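A Morning at Killham, Where the Seats Get More Attention Than the Motor

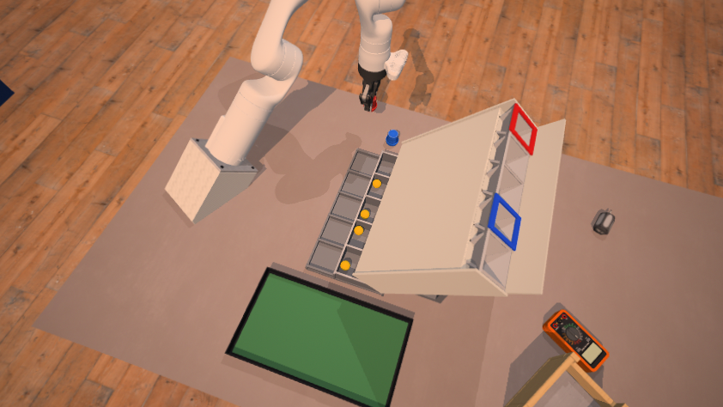

Killham builds the rear cabins for the Jollus sedan, an electric car with 2,923 buyers on the waiting list and a back seat bigger than my first kitchen. The company opens its plant to visitors each June, and I signed up because I like cars and because lunch was included. You park behind the old paint building, swap your shoes for a loaner pair (mine were both lefts, or felt like it) and get a badge with your name spelled nearly right. Then Mirjam Bakker came to collect us, 19 people and one folding stroller.

Bakker runs the trim shop and walks fast. She was asked about range before we had reached the first door, and said range was somebody else's building. Her building does leather, wool, foam and a footrest that weighs as much as a Labrador. The seat frames come in from Drurberg on racks, bare and a bit sad, and leave looking like something you'd be asked not to sit on.

We were allowed to sit on one. It took me a while to find the button for the calf support, and then a good deal longer to find the one that turned it off. A man in our group fell asleep during the massage demonstration – his wife said to leave him.

The stitching room was the best part. Cheuk-hei Liao has been there long enough to have opinions about thread, and shared most of them. A full rear cabin takes roughly 600 yards of it. She showed us two shades of cream that the Tsai mill sells under different names. I couldn't tell them apart. She looked at me with real pity.

The noise booth was less fun. You sit in a finished car while they play highway sounds at it, and the idea is that you hear very little. I heard very little. I also heard the stroller.

Lunch was a sandwich and a talk on door seals, served together. The gift shop sells a Jollus umbrella for $900, the same one that lives in the door of the car, and a key ring for people like me. The key ring is fine. It doesn't have a massage function.

Filed under: Electric Cars, Plant Visits, Luxury

3 comments

Ngan-ling Tseng
We went last year and got soup. No door seals though, so maybe you came out ahead.

Shih-chieh Siu
Did anyone say when they'll do a right-hand drive version? I've emailed twice.

Ngan-ling Tseng
@Shih-chieh Siu Somebody asked on our tour and was told it was a different building.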